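September, sim bench 2, Jindthorpe cell

Fault under investigation: Teltora stopped with a contact-force trip during the blade task in simulation. The limit is 300 N. The log shows the trip 22 steps after the approach command, with no collision warning before it. The Kallio planner reported a clear path the whole way.

Wrist view with the blade held, tip over the marbled slab:

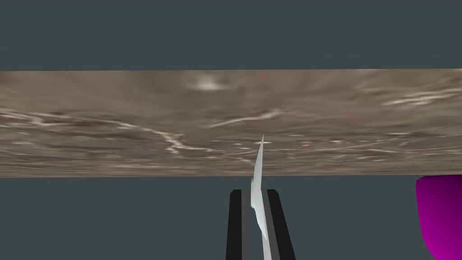 ### Observations

The planner's attached-object model stops at the fingertips. The visual mesh does not. The blade extends well past the tops of the fingers, so any clearance figure taken from the gripper alone is wrong by the exposed length. From this view I can't tell whether the tip is touching the slab or only in line with it. Contact has to come from the log.

Checked the open-finger state separately, to rule out a bad gripper calibration.
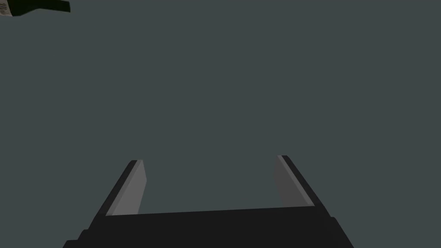

Finger joint values matched the commanded opening in all three resets, so calibration is off the list. The attach call is the remaining suspect. Jivo issues it on grasp but passes the gripper's bounding box in place of the held object's.

Temporary measures: force limit lowered for this task, approach speed halved. Do not run this policy on the hardware cell until the attach call is fixed. 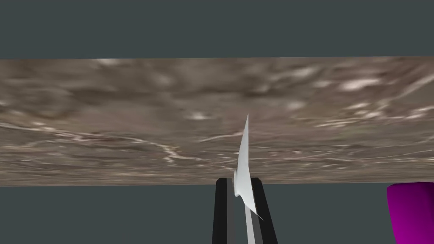 *Blade in gripper, tip overlapping the slab in view. Magenta object at right.*

Open: rerun with the corrected box and compare contact logs.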